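Wakwood Circuit -- Pit Lane and Garage Inspection, Pre-Test Checklist
Form 14, completed 2022-12-04
Status key: OK / ACTION / HOLD

1. Pit wall
Debris fence tension: OK.
Signal board slots: OK. Slot at the Muser garage has been straightened since the last form.
Gate latches: ACTION. Latch at pit exit closes but does not lock under load. Replace before bikes are released.

2. Pit lane surface
Speed limit markings (60 km/h): OK. Repainted in April, still legible from a riding position.
Drain covers: OK. All bolts torqued and marked with paint.
Fluid residue: ACTION. Old stain outside the Lloyd garage. Absorbent was applied but grip was not retested. Sweep, wash and retest.

3. Fuel handling
Drum storage outside garage line: OK.
Ground straps: OK. Continuity checked at each filling point.
Extinguishers: HOLD. Two units in the Rutitz garage have no readable service tag. Garage may be used for static work only. No fueling until tagged units are in place.
Spill kits: OK.

4. Garage electrical
Tire warmer circuits: OK. Each circuit is on its own breaker. Do not run compressors from the warmer outlets.
Residual current devices: OK. Tripped and reset on test.
Extension reels: ACTION. Reels must be fully unwound under load. One was in use half wound behind the Muser tool chest.

Comment: team staff asked whether laptop chargers and timing equipment may share an outlet strip. They may, provided the strip is fused, mounted off the floor and kept on the dry side of the garage. 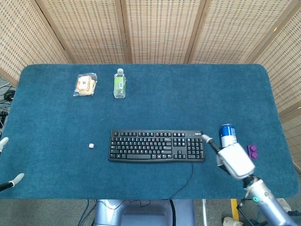 Photo: Wakwood Circuit

5. Trackside
Air fence, Turns 1 to 5: OK. Pressure held overnight.
Air fence, Turn 6: ACTION. Section 2 is losing pressure at the seam. Patch is acceptable for testing -- full replacement before any race meeting.
Gravel depth: OK. Raked after the last car event.
Marshal post radios: OK. Post 9 has some background noise, message still clear.
Access road, back straight: OK. Full length of 1,896 m driven by the medical car, no obstructions.

6. Medical and recovery
Helicopter pad: OK. Windsock replaced.
Recovery trailers: OK. Wheel straps within date.
Stretcher at pit exit: OK.

Open items
Pit exit latch, Lloyd garage surface, Muser extension reel and Turn 6 seam are to be closed out before the pit lane opens. The Rutitz hold stays in force until a new tag number is written on this form. Verbal clearance is not accepted.

Keep the signed copy in race control. A second copy goes to the pit lane office.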